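ロボットは「つまみ」をどうやって回せるようになるの?

みなさんの家にも、回して使うつまみがあると思います。せんぷう機の強さを変えるつまみや、オーブントースターのタイマーなどです。人間なら、はじめて見るつまみでも、たいていすぐに回せます。ところがロボットにとっては、これがなかなかむずかしい仕事です。

今回は、Nurine(ヌリン)という研究チームが調べている「お手本から学ぶ方法」を紹介します。

■ お手本から学ぶ

むかしからあるロボットの動かし方では、人間が「右に何センチ、下に何センチ」と、動きをひとつずつ決めておきます。この方法は、物がいつも同じ場所にある工場ではうまくいきます。でも、つまみの場所が少しずれただけで、指は何もないところをつかんでしまいます。

お手本から学ぶ方法では、まず人間がロボットを操作して、実際に作業をやってみせます。そのあいだ、ロボットの手首についた小さなカメラの映像と、うでや指の動きをいっしょに記録します。コンピューターはこの記録をたくさん見くらべて、「こう見えたときは、こう動く」というつながりを見つけていきます。

練習に使う操作パネルには、1から6までの数字が丸くならんだダイヤルがあります。スイッチや、ケーブルをさしこむところもついています。ロボットの指は2本だけです。この2本でつまみをはさみ、決められた数字のところまで回すのが課題です。 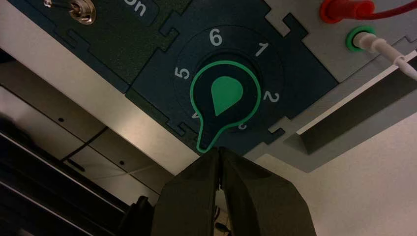

でも、つまみを回すだけなら、動きを全部決めておくほうが早くて正確だと思う、とフェルナンデスさん(Venkatesh Fernandes)は言います。お手本を何百回もやってみせるのは大変だし、パネルを台にしっかり固定すれば場所はずれない、という意見です。

たしかに、パネルがぜったいに動かないなら、そのとおりです。そこで研究チームは、パネルを置く場所や向きを毎回変えて、2つの方法をくらべることにしました。

■ くらべてみた結果

集めたお手本は、はじめの目標が2000回でした。そのうち、とちゅうで記録が止まったものや、つまみを回しきれなかったものをのぞいて、1339回分を学習に使いました。

テストでは、パネルの置き方を20通り用意し、それぞれ3回ずつ、合わせて60回ためしました。動きを決めておく方法は、パネルが最初の位置にあるときはほとんど失敗しません。しかし、向きが変わると、つまみにとどかなくなりました。お手本から学んだロボットは、向きが変わっても、つまみに指を近づけることができました。

ただし、近づけたあとが問題です。はさむ力が弱くて指がすべったり、となりの数字まで回しすぎたりする失敗が多く残りました。

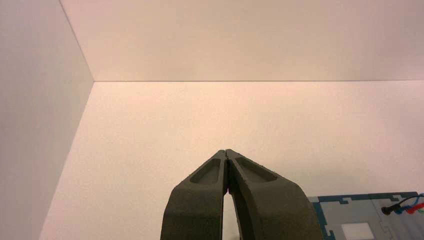

失敗の理由のひとつは、カメラの見え方にあると考えられています。手首のカメラは手といっしょに動くので、手の向きが変わると、見えるものもすっかり変わります。つまみに近づけば数字は大きく見えますが、自分の指やつまみにかくれてしまう数字も出てきます。そうなると、今どの数字を指しているのかがわかりにくくなります。

そこで次の実験では、少しはなれた場所にもう1台カメラを置き、2つの映像をいっしょに学習させます。回したあとに手をいったんはなして、数字をたしかめてから、もう一度回すというお手本も集める予定です。この実験の結果は12月にまとまります。

■ ことばのメモ

グリッパー:ロボットの「手」にあたる部分。物をはさんだり、つかんだりします。指の数や形は、作業に合わせていろいろあります。

学習:コンピューターが、たくさんの記録からきまりを見つけること。

データ:記録した映像や数字のこと。この研究では、お手本1回分がひとまとまりのデータになります。

■ やってみよう

片手の人さし指と親指だけを使って、家にあるペットボトルのふたを回してみましょう。手首はなるべく動かさないようにします。次に、ペットボトルを横にたおして、同じことをやってみてください(中身が入っていないものを使いましょう)。指の向きや力の入れ方がどう変わったか、ノートに書いておくと、あとでくらべられます。

文:市川せつこ(Setsuko Ichikawa)
5月19日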